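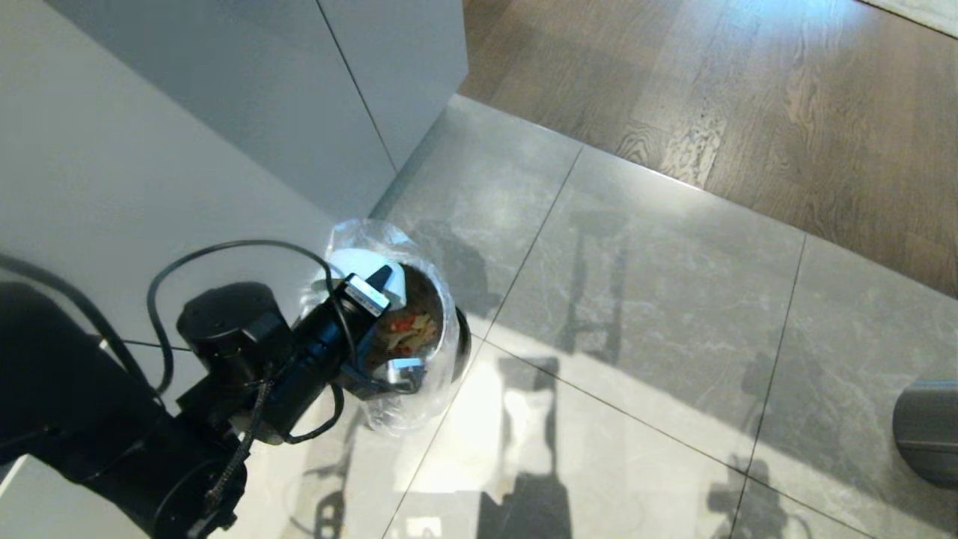
## Skekisow, the musical. Manent Theater, 2 hrs 40 w/ intermission

Saw it Thu 18 December, evening show. Typing this on the train so forgive spelling.

Short version: go for the second act. First act drags, maybe bring a mint.

Story is a ferry town, a strike, two sisters who quit speaking over it. Older one runs the ticket booth, younger one is on the picket line. You've seen bits of it before. The songs carry it anyway. "Low Water" is the big one, comes right before the break, and I had it in my head all the way down the stairs.

**Cast.** Minoru Kamata as the harbor boss is the reason to buy a ticket. Hardly moves. Sings the whole eviction number sitting down and the house went dead quiet. The sisters are good together, less good apart. Younger one was pushing in the high parts, could be a cold going around.

**Band.** 6 players, up on a platform at the back. Sound like more. Too loud over the lyrics in the opening, somebody must of fixed it by the third song.

**Set.** Ropes, one big tilting dock, fog. Lots of fog. Row C got the worst of it. The dock turns over for the storm and people clapped for it, fair enough.

**Seats.** The Manent holds 270 and the sightlines are fine from pretty much anywhere, except far left in the balcony where theres a pillar. Legroom is bad. Tall people take the aisle.

**Money.** Paid $40 for the side orchestra. Worth it. Wouldn't pay double for center.

Gripes: the wedding scene. Goes on forever, adds nothing, the comic uncle does the same hat bit twice. Cut it. Also one bar open for the whole building, so I spent intermission in line and went back in with nothing.

Director is the same one who did Liltberg here in July, which I liked less. Prettier show, colder. Skekisow is messier and I'd see it again, probaby with my mom, she likes a strike song.

Not for little kids. The drowning is loud and it's done in full dark.

Four out of five. Parking is the Lindqvist garage across the street, pay before you go back to the car or you'll be stuck behind everyone at the gate.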